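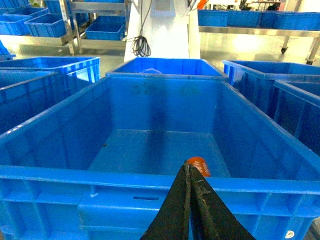 Monday, December

Dye notebook, walnut and madder series, continued

Started at 7:40. Workshop cold, so I put the heater on under the bench and left the baths alone until the room came up a bit. Analyn was in before me and had already weighed out the madder. She left the scrap of paper with the weights on it under the scale and I've stuck it in at the back.

Carrying on from the last entry. The walnut bath made from the whole hulls (bath A) has been sitting covered since last week. It smells strong but has no mold on it. The bath made from the powdered hulls (bath B) has a thin skin on the surface. I skimmed it off and strained the liquid twice through muslin. A lot of fine sludge came out on the second straining, more than I expected, and it took the better part of an hour because the cloth kept clogging. Next time let it settle overnight and pour off the top instead of stirring it up first like I did.

Wool for today is the Lelgate two-ply, all from one bag, scoured on the last session and kept in the dark cupboard. Skeins are tied loosely in four places with undyed cotton. One had been tied too tight and shows a pale band from the earlier test. I retied it and put it in the reject bag for practice pieces.

Mordant: alum on all of the main skeins, at 13 percent of the dry weight of the wool. Two small skeins left plain for comparison. I know the walnut doesn't need a mordant, but the order from Lundeo is for a matched set and I want to see whether the alum moves the brown at all next to the madder red. Debashish thinks it makes the brown slightly warmer. I couldn't tell on the last lot, but we were looking at it under the strip light, which makes everything green.

Bath A went on at 9:10. Wool in wet, at hand heat. Brought up slowly to just under a simmer and held there for an hour. Turned the skeins every ten minutes or so with the long rods. Good even color early on, darker than I wanted after forty minutes, so I pulled one skein out at that point and hung it up with a paper tag. The others stayed in for the full hour.

Bath B went on at 9:50, same method. Color came up slower and grayer. There is still fine powder in the liquid in spite of the straining and it settles into the twist of the yarn. After rinsing it brushes off when dry, but it would be a nuisance for anyone winding it. I don't think we should sell anything from the powder unless we can filter it better. Analyn suggested tying the powder up in a stocking, as she does with cochineal. Will try with the rest of the tub.

Notes on water. I used rainwater from the barrel for A and tap water for B, which was a mistake, as now there are two differences between the baths and I can't say which one made the gray. I should have caught this before filling. Writing it down so that whoever reads these results doesn't put it all on the hulls. B needs to be run again with rainwater before we draw anything from it.

Madder

Madder soaked overnight in the enamel pot. Analyn's weights give equal parts root to wool. Added a spoonful of chalk, stirred well, and put the wool in cold.

Temperature is the whole job with this one. The last batch went brown because I let it climb while I was on the phone. Today I clipped the thermometer to the side of the pot and stayed with it. Kept it below 70 C the entire time. The burner on the left won't hold low enough, so we used the hot plate, turned to 3 and then taken off and put back on whenever it crept up. Crude but it worked. It would be worth asking Lindemann what they want for the used water bath they had listed, if they still have it.

Time in the pot was two hours. First skein out is a clear brick red, better than anything from the fall. Second is the same. Third has a lighter patch at one end where it floated above the surface, and that was my fault for not pushing it under when I turned the others. Put it back in alone for the afterbath and left it to cool in the pot.

Afterbath gave a soft orange on the two unmordanted skeins. Pale, and I expect it will fade, but Debashish liked it and has asked for a strip for the light test.

Light test

The cards in the south window have now been up for 6 weeks. Half of each card is covered with foil. Took them down at noon and looked at them at the door in daylight.

Walnut on alum: no change that I can see.
Walnut, plain: no change.
Madder on alum: very slight loss, you have to look for it.
Weld: has lost some of the green side of the yellow but is still a good color.
Onion skin: dull, clearly lighter than the covered half.
Purple from the berries: gone to tan. We can stop doing this one. People keep asking for it at the open days and we should have the card there to show them.

Put the cards back up with the same side out. Card 131 had slipped behind the sill and has had less light than the rest, so treat it as a short exposure. I've written that on the back in pencil.

Rinsing and drying

Three rinses for everything, last one with a small splash of vinegar for the walnut only. No vinegar on the madder, it turns it orange. The second madder rinse was still running pink so I gave those a fourth.

The rack near the heater dries too fast and leaves the top of the skein stiff. Moved everything to the far rail and weighted the ends lightly. Expect them to be dry by tomorrow afternoon. No judging color until then. Wet wool always reads darker, and I have been caught by that before when promising a shade to a customer.

Talked with Debashish about the Lundeo order over lunch. They want the brown to match the sample card they were sent in the summer, which was dyed from green hulls picked the same day. We don't have green hulls in December. Options are to go darker with bath A and ask them to accept it, or to dip the forty-minute skein again for a short time and see if that gets closer. I prefer the second. He will call them either way so that it isn't a surprise.

The weaving people at Wuvness have asked for a small amount of the brick red for a border. They can have the two good skeins once the order is covered. They should be told that it is a single dye lot and can't be repeated exactly.

Stock

Alum: one full jar and a bit.
Madder root: enough for one more bath this size.
Walnut hulls, whole: plenty, the sack is barely down.
Walnut powder: half a tub. Don't reorder.
Chalk: low.
Muslin: the big piece is torn along the fold, needs hemming or replacing.
Indicator strips: none. I used the last one on bath B, read between 6 and 7.

To do

Rerun bath B with rainwater, powder tied in a stocking.
Redip the forty-minute skein, ten minutes at first, then check it dry.
Cut strips from today's madder for new light cards, and one of the afterbath orange for Debashish.
Label the two pots. Analyn nearly used the mordant pot for the weld this morning.
Clean the hot plate. The madder boiled dry in a ring around the edge where it dripped.

Finished at 4:20. Bath A is covered and kept, there is plenty left in it. Bath B poured off. Madder pot still cooling with the one skein in it, please leave it alone until I'm in.

Added later, 5:05: Analyn checked the forty-minute skein at the door before the light went. Even with it damp she puts it a shade lighter than the Lundeo card. So five minutes for the first redip, not ten.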